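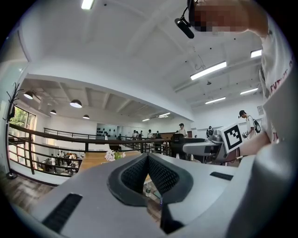 검색어를 입력하세요 검색 전체 설명서 이 장에서만

4장. 대형 실내 공간의 조명 설정과 관리

이 장은 천장이 높은 흰색 실내에 직사각형 형광등 패널과 돔형 펜던트등을 함께 쓰는 경우의 설정 순서를 다룬다. 작업 구역은 패널등으로 밝히고, 천장을 낮춘 구역은 펜던트등으로 밝히는 구성을 기준으로 썼다. 패널등만 쓰는 공간이라면 4.4절은 건너뛰어도 된다.

기구 자체의 설치와 전원 배선은 3장에 있다. 배선 작업은 전기공사 자격이 있는 사람이 해야 하며, 이 장의 절차는 배선이 끝나고 분전반 점검표에 서명이 된 뒤에 시작한다.

4.1 시작하기 전에

다음 물건을 준비한다.

- 회로 배치도 사본 1부
- 조도계
- 발판이 넓은 A형 사다리 또는 이동식 작업대
- 마른 극세사 천과 물에 적셔 꽉 짠 천
- 번호 스티커와 유성 펜
- 절연 장갑
- Plirnlow 벽면 조절기에 들어 있는 설정 핀

설정 핀은 조절기 덮개 안쪽에 끼워져 있다. 잃어버렸을 때는 부품 번호 429로 주문한다. 굵기가 비슷한 철사나 클립을 대신 쓰면 접점이 휘어 버튼이 눌린 상태로 남는 일이 있다.

주의: 사다리 작업은 두 사람이 한다. 한 사람은 바닥에서 사다리를 잡고, 작업자가 내려올 때까지 다른 일을 하지 않는다.

주의: 천장에서 내려온 케이블은 용도를 확인하기 전에 당기거나 자르지 않는다. 여분 길이를 고리 모양으로 늘어뜨려 둔 통신선이나 예비선일 수 있다. 용도를 모르는 선은 배치도에 물음표로 적고 시설 담당자에게 확인한다.

4.2 회로 나누기와 번호 붙이기

1. 배치도를 펴고 출입문을 아래쪽에 둔다. 이 장의 왼쪽과 오른쪽은 모두 출입문에서 안쪽을 바라본 방향이다.

2. 분전반에서 조명 차단기를 모두 내린다. 콘센트 차단기는 그대로 두어도 된다.

3. 차단기를 하나씩 올리면서 켜지는 등을 배치도에 표시한다. 패널등은 P, 펜던트등은 D로 적고 가까운 쪽부터 번호를 매긴다.

4. 한 차단기에서 패널등과 펜던트등이 같이 켜지면 작업을 멈추고 3.6절로 돌아간다. 두 종류를 한 회로에 묶은 상태로는 밝기를 따로 조절할 수 없다.

5. 차단기 옆과 벽면 조절기 덮개 안쪽에 같은 번호의 스티커를 붙인다.

6. 멀리 있는 등은 바닥에서 보면 서로 붙어 있는 것처럼 보여 번호가 바뀌기 쉽다. 반드시 해당 등 아래까지 걸어가서 확인한다.

7. 완성한 배치도를 한 부 복사해 분전반 문 안쪽에 넣는다. 원본은 사무실에 보관한다.

참고: 천장에 들보가 지나가는 방은 들보를 경계로 회로를 나누면 나중에 찾기 편하다. 들보에 가까운 등은 어느 쪽에 넣을지 먼저 정해 두고, 이후 바꾸지 않는다.

4.3 패널등 설정

형광등 패널은 밝기 조절형과 일반형이 있다. 일반형 안정기에는 밝기 조절 신호를 연결하지 않는다. 안정기 겉면의 표시를 확인하고, 표시가 지워져 읽을 수 없으면 일반형으로 취급한다.

1. 패널등 회로를 모두 켜고 15분 동안 그대로 둔다. 형광등은 켠 직후와 안정된 뒤의 밝기가 다르므로 그 전에 잰 값은 적지 않는다.

2. 작업대 높이에서 조도를 잰다. 작업대가 없는 자리는 바닥에서 85센티미터 높이를 기준으로 한다.

3. 측정 위치는 패널 바로 아래, 패널과 패널 사이, 벽에서 1미터 떨어진 곳으로 한다. 측정자의 그림자가 센서에 닿지 않게 팔을 뻗어 잰다.

4. 값을 기록표에 적는다. Ya-wen Su가 정리한 시험 공간 기록에서는 패널 바로 아래가 1,091럭스였고, 벽 쪽은 거의 429럭스였다. 방의 모양과 벽 색에 따라 값이 크게 달라지므로 이 수치를 목표로 삼지는 않는다.

5. 밝기 조절형이면 조절기에서 설정 핀으로 P 버튼을 3초 동안 누른다. 표시등이 초록색으로 깜박이면 위아래 버튼으로 최대 밝기를 정한다.

6. 최소 밝기도 같은 방법으로 정한다. 관이 떨리거나 끝부분만 켜지면 한 단계 올린다.

7. P 버튼을 짧게 눌러 저장한다. 표시등이 꺼지면 저장이 끝난 것이다.

참고: 저장하지 않고 60초가 지나면 이전 설정으로 돌아간다.

참고: 색온도가 다른 관을 섞어 쓰면 흰 벽과 흰 천장에서 차이가 눈에 띈다. 관을 교체할 때는 같은 패널 안의 관을 한꺼번에 바꾼다.

4.4 펜던트등 설정

돔형 갓은 빛을 아래로 모은다. 갓 안쪽 면이 밝은 제품은 아래에서 올려다볼 때 눈부심이 생기므로 높이부터 맞추고 밝기를 정한다.

1. 회로 D를 끄고 전구가 식을 때까지 기다린다. 스위치만 끄지 말고 차단기도 내린다.

2. 갓 아래 끝의 높이를 잰다. 사람이 지나다니는 자리에서는 바닥에서 210센티미터보다 낮게 달지 않는다.

3. 길이를 바꿀 때는 천장 쪽 고정 캡을 돌려 풀고 코드를 조금씩 움직인다. 갓을 잡고 당기지 않는다.

4. 갓이 기울지 않았는지 두 방향에서 확인한다. 기울어진 갓은 벽 한쪽에 밝은 얼룩을 만든다.

5. 고정 캡을 잠그고 코드를 손가락 두 개로 가볍게 당겨 본다. 코드가 미끄러지면 캡 안의 고무 링을 교체한다.

6. 차단기를 올리고 D 버튼으로 밝기를 정한다. 의자에 앉은 자리와 선 자리에서 한 번씩 확인한다.

크기가 다른 갓을 섞어 달 때는 아래 끝을 같은 높이로 맞출지, 높낮이를 둘지 먼저 정한다. 높낮이를 두는 경우에는 큰 갓의 위치를 먼저 정하고 작은 갓을 맞추는 쪽이 빠르다. Stoleo 갓은 안쪽 지름에 따라 고정 캡의 모양이 다르므로 캡을 서로 바꿔 끼우지 않는다.

주의: 갓에 천이나 종이를 덮어 밝기를 줄이지 않는다. 전구 주변의 열이 빠지지 않아 불이 날 수 있다.

4.5 장면 저장

Plirnlow 조절기에는 장면을 네 개까지 저장할 수 있다. 출고 상태에서는 모두 비어 있다.

1. P와 D의 밝기를 원하는 대로 맞춘다.

2. 저장할 장면 번호를 5초 동안 누른다. 짧은 신호음이 한 번 난다.

3. 모든 등을 껐다가 같은 번호를 짧게 눌러 확인한다.

4. 장면 이름을 덮개 안쪽 표에 적는다. 연필로 적어 두면 나중에 고치기 쉽다.

작업용 장면은 P를 높게, D를 낮게 맞춘다. 정리와 청소용 장면은 둘 다 최대로 둔다. 퇴실 장면에는 출입문 쪽 패널 하나를 남기고 소등 시간을 5분으로 지정한다. 소등 시간은 오후 6시 이후에만 적용되도록 바꿀 수도 있는데, 그 방법은 7장의 시간표 항목에 있다.

4.6 청소와 점검

청소 전에는 차단기를 내리고 등을 식힌다. 갓의 바깥쪽은 마른 천으로 닦고, 얼룩이 남으면 꽉 짠 천으로 닦은 뒤 바로 마른 천으로 한 번 더 닦는다. 패널 덮개는 모서리의 걸쇠를 양쪽 모두 푼 다음 내린다. 한쪽만 풀고 당기면 덮개가 휜다. 용제가 든 세정제는 쓰지 않는다.

흰 천장은 먼지 자국이 등 둘레에 먼저 생긴다. 자국이 보이면 천장부터 털고 나서 등을 닦는다.

점검은 6월과 12월에 한다. 4.3절의 측정 위치에서 조도를 다시 재고, 첫 기록보다 20퍼센트 넘게 떨어졌으면 청소 후 한 번 더 잰다. 그래도 낮으면 관을 교체한다. 다 쓴 형광등은 깨지지 않게 포장해 지정된 수거함에 넣는다.

4.7 이상이 있을 때

패널 하나만 켜지지 않는다
관이 소켓에 끝까지 끼워졌는지 확인한다. 차단기를 내린 뒤 관을 빼고 다시 끼운다. 그대로이면 관을 교체한다.

같은 회로의 패널이 모두 깜박인다
밝기를 최대로 올려 본다. 멈추면 최소 밝기를 다시 설정한다. 멈추지 않으면 회로를 끄고 점검을 요청한다.

조절기에 오류 97이 표시된다
P와 D의 신호선이 바뀌었다. 3.6절의 연결표와 대조한다.

조절기에 오류 106이 표시된다
장면 저장 중에 전원이 끊겼다. 해당 장면을 지우고 다시 저장한다. 다른 장면은 그대로 남아 있다.

펜던트등에서 소리가 난다
갓과 소켓 사이의 나사가 풀렸는지 본다. Clirkow 변환기를 쓰는 경우 변환기가 천장판에 직접 닿아 울릴 수 있으므로 동봉된 고무 받침을 끼운다.

탄 냄새가 나거나 차단기가 되풀이해서 내려가면 다시 올리지 말고 사용을 중지한다.

다음 장: 5장. 벽면 콘센트와 바닥 배선함

최종 수정: 12월 / 감수 Feng-yi Hsueh

문의: Plirnlow 설명서 담당 | © Plirnlow. 무단 복제 금지 | 맨 위로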